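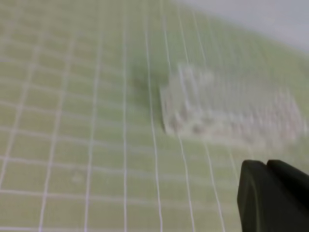
By Jacobus Adams
March
Print this article | E-mail this article

The arm at Mideck gets its checkup before anyone asks it to do a day's work, and the checkup takes up most of the first hour. It is a small arm with a two-finger gripper and a camera at the wrist, and it stands on a bench at the back of the firm's repair shop, where three more like it are usually in pieces. The test it has to pass looks like very little. A clear rectangular block lies on a green cutting mat printed with a white grid, and the two black fingers have to come at it from the right spot, close on it, lift it and put it back. Clear blocks are hard on a wrist camera. The white lines show straight through them, shifted a little, and the near end can be sharp while the far end fades into the mat. If the arm has drifted, the block is where it shows.

Mideck services light arms for small manufacturers, most of them within two hours' drive. The cell on the back bench is its own. The shop built it to try out parts before they go to customers, and over time it became the machine everybody learns on. It has been through 318 logged repairs and adjustments, counting the small ones, and the log is kept in a row of ring binders on the shelf over the vise.

The person who looks after it is Zalewska. That is the name on her coat and the name everyone in the building uses. She came to the trade from sewing machine repair, and she still keeps her old screwdrivers in the top drawer.

"A gripper is two fingers and a way to move them," she said. "People want it to be more than that. When it stops working, it's usually one of the fingers or the way to move them."

She starts with the power off. She takes hold of each finger and tries to rock it, first side to side and then toward the wrist. Side play means the rail is worn. Play toward the wrist means the two mounting screws have backed out, and on this arm they back out often. She marks the screw heads with a line of yellow paint pen that carries over onto the bracket. If the line is broken in the morning, the screw has turned.

Next she looks at the finger faces. They are rubber pads glued to a stiff backing, and they get shiny with use. A shiny pad will hold cardboard all day and drop glass or clear plastic in a second. She rubs each pad with fine sandpaper, four strokes one way, and wipes it with a cloth and a little alcohol. Pads that stay shiny get replaced. She puts new pads on in pairs, even when one of the old ones is good, and keeps the good one in a jar for customers who call late in the afternoon.

Then the camera. The wrist camera sits close to the fingers and rides along with them, so it gets everything they get: dust, oil mist, a knock now and then when the arm folds up too tightly. She cleans the lens with the kind of tissue sold for eyeglasses. She checks the cable where it leaves the housing and again where it crosses the last joint. That second place is where cables die. The outside looks fine and the wires inside are broken from being bent the same way all day long.

"You can wiggle it and the picture will come back," she said. "Then you think you fixed it."

Her rule is that a cable that has been wiggled gets replaced that same day. The old one is cut in half before it goes in the bin, so it can't find its way back onto the shelf.

With the power on, she lets the arm run through its joints slowly for ten minutes. Cold grease makes a stiff joint, and a stiff joint makes the motor work harder than its settings allow for. In winter the shop is chilly first thing and she gives it fifteen. She stands with one hand near the stop button and listens. The third joint has a tick in it that has been there for years. She has opened that joint twice and found nothing, and the tick is written on the inside cover of every binder so that new people don't open it a third time.

After that comes the mat. The grid is used to check that the camera and the arm agree about where things are. The arm is sent to a set of crossings on the grid, one after another, and at each one it stops and the camera takes a look. If the crossing is where the arm expected it, fine. If it is off by a little at every stop, always in the same direction, the camera has shifted in its mount. If it is off by different amounts in different places, the trouble is in the arm. Zalewska said the second kind is the one that costs a customer money.

The mat is an ordinary one, the kind sold for cutting fabric. Mideck once bought a printed metal plate made for the job, and it was very accurate, but it threw glare back at the camera under the shop lights and went to a customer with better ceilings. The mat is taped down at the corners with cloth tape. It gets changed when the lines wear, and each new one is measured with a steel rule before it is trusted -- one batch came in with the squares slightly long in one direction, and two days went into chasing a fault that was in the printing.

The lighting took longer to get right than the mat did. For a while there was one strong lamp over the bench. It made the arm throw a shadow on its own work, and the camera would take the dark patch for an edge. A second lamp on the other side made two shadows. Now there are plain tube lights up high and nothing on the bench itself. There is still some shadow. Zalewska prefers to leave it in, on the grounds that customers have shadows too.

The block goes down last. The pick is run at slow speed first, then at working speed. At working speed the camera's picture smears as the wrist swings around, and the arm is set to wait until it has stopped before it trusts what it sees. That wait is one of the settings customers like to shorten. A shop called Boven, which packs display cases, cut it to almost nothing to gain time on a rush order and then sent the arm in as defective. It had been closing its fingers next to the part about one try in five. Zalewska put the wait back, charged for the half hour and mailed the arm home with a note taped to the base.

Not every call is that easy. The worst of the past year came from Cevby, a maker of small clear housings, where an arm worked well every morning and began missing in the afternoon. Their people had replaced the camera, the cable and both fingers. Zalewska drove over and watched it for most of a day. The arm was bolted to a steel table, and the table stood with one end near a window. By midafternoon the sun was on that end and on the trays of parts, and the clear housings were picking up bright edges that the camera read as the part itself. She asked for a blind on the window. The arm has not been back since.

She wrote that visit up in the binder like any other, with the date and the hours, and under "parts used" she put one window blind.

The money side of the work is plain enough. A pair of pads is cheap. A wrist cable with its connectors runs $477 from the supplier Mideck uses, and a rebuilt gripper is $2,000 with labor. Most of what comes through the door could have been put off or avoided with a few minutes of care in the morning, and the shop says so to its customers, in print, on a card that goes out with every repair. The card lists the checks in order: screws, pads, lens, cable, warm-up, grid, slow pick, fast pick. Some customers tape it to the machine. Others call to ask what was on it.

Zalewska has been pushing for one addition, a line telling people to write things down. The binders are the part of her job she defends hardest. A drift of a hair's width means nothing by itself. The same drift written down every week through a whole spring says the bearing is going, and says it early enough to order one. There was talk of moving the log to a computer, and a screen was put up for it beside the bench. It is used for the camera picture. The log stayed on paper, since her hands are usually greasy and a pencil doesn't mind.

Two newer technicians are learning the routine now. They do the morning checks on alternate days, and she goes over the page with them afterward. The first thing she taught them was how to stop the arm. The second was how to take the fingers off and put them back on without looking at the manual, which she had them do until the paint lines matched up every time. Then she loosened one screw by a quarter turn while they were at lunch and waited to see who would find it, and when.

It took them until the grid check. She would like it to be caught at the screws.

By nine the test cell is free for other work, and it is usually wanted. A gripper in for repair gets fitted to it before it goes home, and it has to do the same pick off the same mat that the shop's own fingers did an hour earlier. If it can't, it comes off again and goes back to the vise. The page for that day gets another line, and the block goes back on the grid.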